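Notes for the Brurilley library talk, evening slot, 400 seats (gulp)

Start with the hello. Thank Malathi Thomas for the invite, and say her name properly this time!

Right, so I'm going to talk about learning to bake bread at forty-odd, and mostly about getting it wrong. Ask for hands up: who's got a starter in the fridge they feel guilty about? Wait for the laugh. If there's no laugh, carry on quickly.

Tell the Brornthorpe story. I'd moved into the flat in August, the oven door didn't shut, and I'd promised Yamuna two loaves for her housewarming. I used 1000 grams of flour and every bit of confidence I had, and both came out like kerbstones. She still served them (with soup, bless her).
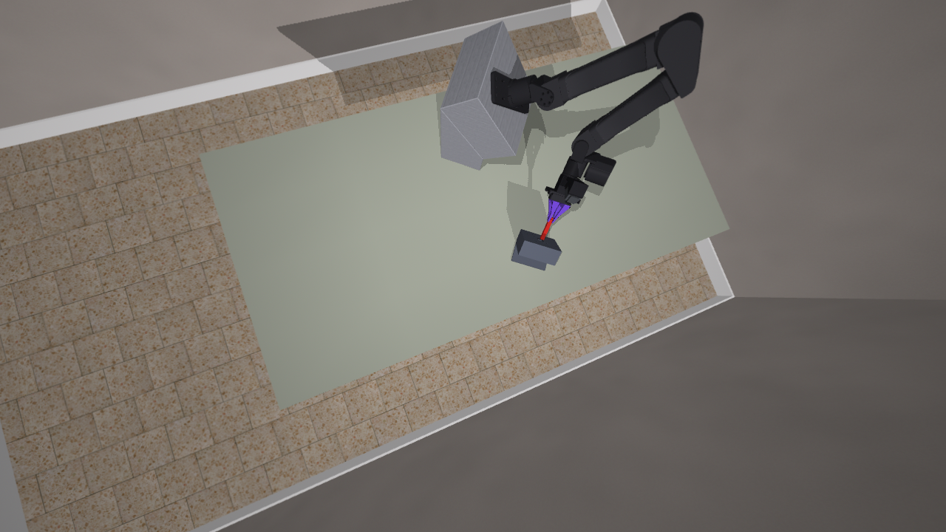 Then go on to what changed, and slow down here, I always gabble this bit. I stopped following the clock and started looking at the dough. My kitchen is freezing in winter, so a recipe that says three hours might want the whole afternoon. Poke it with a floury finger. If the dent springs straight back, leave it alone and go and do something else!

Pass round Nithin's notebook, the one with all the oven temperatures crossed out. Please can I have it back at the end.

Quick word on flour: buy the ordinary strong white, get to know it, and worry about the fancy rye later. Someone will ask about rye anyway. Point them at Lakshmi, front row.

Finish with the tea towel tip, then questions. Loaves are on the side table, butter's in the cool bag.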